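**Feltport, May 19, 2019.** A supplement maker says its seven-day "cleanse" can clear the body of heavy metals, pesticides and whatever else modern life has left in it. The evidence it offers is thin.

Havia, a powder sold by Marinescu, went on sale in Feltport in February. The leaflet says 177 customers tried it and most felt "lighter and clearer". They filled in a form at the end of the week. There was no comparison group, no blood was taken, and the leaflet does not name a single toxin that was measured before or after.

Zamfira Munteanu, who speaks for the company, said the results "speak for themselves". Asked which results, she sent the leaflet again.

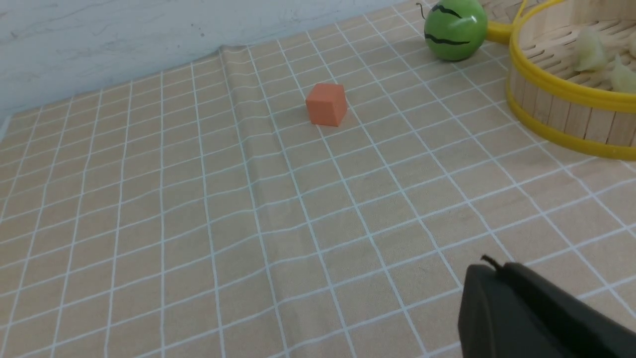 A checked tablecloth in beige and white.

Leonie Strebel, a dietitian in Lultov, is unimpressed. "Your liver and kidneys do this work already," she said. "If they stop, you need a hospital." She also points out that the plan cuts out alcohol, sweets and late meals. Anyone might feel better after a week of that, powder or no powder.

Strebel has had 2 clients ask about it this month. She told both to save their money and see their GP if they felt unwell.

Marinescu says a larger study is planned. It would not say who will run it, or when.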